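Vrabec 5 grasp planning toolkit: review

Tested on a single-arm bench cell, wrist camera only, Linux workstation

Vrabec is a grasp planning and execution package from Sustus. It takes a depth or color stream from a wrist camera, proposes grasps, checks them against the arm's kinematics, and hands a trajectory to the controller. Version 5 replaces the old XML scene files with a plain YAML format and adds a close-loop module that adjusts finger position during the final approach. I had it running for most of April, after two years with version 4.

Installation

The installer resolves its own dependencies and did so without errors on a clean machine. On a machine that already had version 4, it left the old calibration daemon running, and the two daemons fought over the camera. The symptom is a stream that opens, delivers a few frames and stalls. Stop the old service by hand before the first launch. The release notes mention this, in the section on licensing.

Hand-eye calibration is much improved. The wizard asks for 12 poses and rejects the bad ones as you go, where version 4 accepted everything and reported a residual at the end. The result survived a restart and a camera cable change.

Perception

The segmentation model is the same one shipped late in the version 4 cycle. It handles boxes, cans and matte plastic well. Transparent objects are the weak case, as they are for most packages at this price. Depth returns on clear plastic are sparse, and the planner fills the gaps by fitting a primitive to whatever surface it does get. On a water bottle that means the label and the cap. The fitted cylinder is usually right in diameter and wrong in length – the tapered shoulder gets treated as full-width body, so grasp candidates near the neck are scored too high.

There is a setting for this, prefer_textured, which biases candidates toward regions with dense features. It is off by default. With it on, the planner goes for the label and its edges, and the scores become believable.

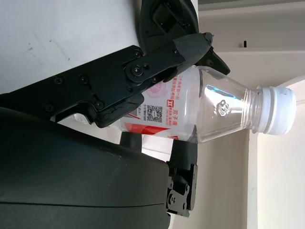
The close-loop module is the main reason to upgrade. It watches the object's outline between the fingers and shifts the grasp center before closing. I ran 152 picks on mixed bottles and cartons with the module off and the same number with it on. With it off, 31 picks needed a retry. With it on, 9 did. The cost is time: the correction step adds almost 100 milliseconds per pick on my hardware, which matters on a fast line and not on a bench.

Force limits are set per object class. The default for thin-walled containers is too high for an uncapped bottle and fine for a capped one. The class file has no field for that distinction, so I made two classes.

Planning and control

The trajectory planner is competent. It respects joint limits, avoids the wrist flip that version 4 was fond of, and fails quickly when there is no solution. Error messages now name the joint or link at fault. Collision geometry for the gripper must be supplied by the user, and it pays to be careful with it. I started with a bounding box and lost most of the low approaches to objects lying on their side. A convex decomposition of the fingers and linkage brought them back.

The controller bridge talks to the Jiltside and Herville drivers. I used Jiltside. The bridge drops its connection if the controller is left idle overnight and does not reconnect on its own, so Monday morning starts with a manual restart. A watchdog script fixes it, but it should be in the package.

Tooling

The log viewer is good. It lines up camera frames, candidate scores and joint states on one timeline, and a failed pick can be replayed against a changed configuration without moving the arm. Export is limited to the package's own format and CSV. The Python API is documented in full; the C++ API is documented by its header files.

Support is by email. Lenka Polák at Sustus answered my question about force classes the same afternoon and confirmed that a per-instance override is planned, with no date given.

Verdict

For opaque objects, version 4 users can wait. For clear containers, or for anything that shifts as the fingers close, the new module justifies the upgrade fee. Turn on prefer_textured, supply proper gripper geometry, and remove the old daemon first.

Rating: 4 out of 5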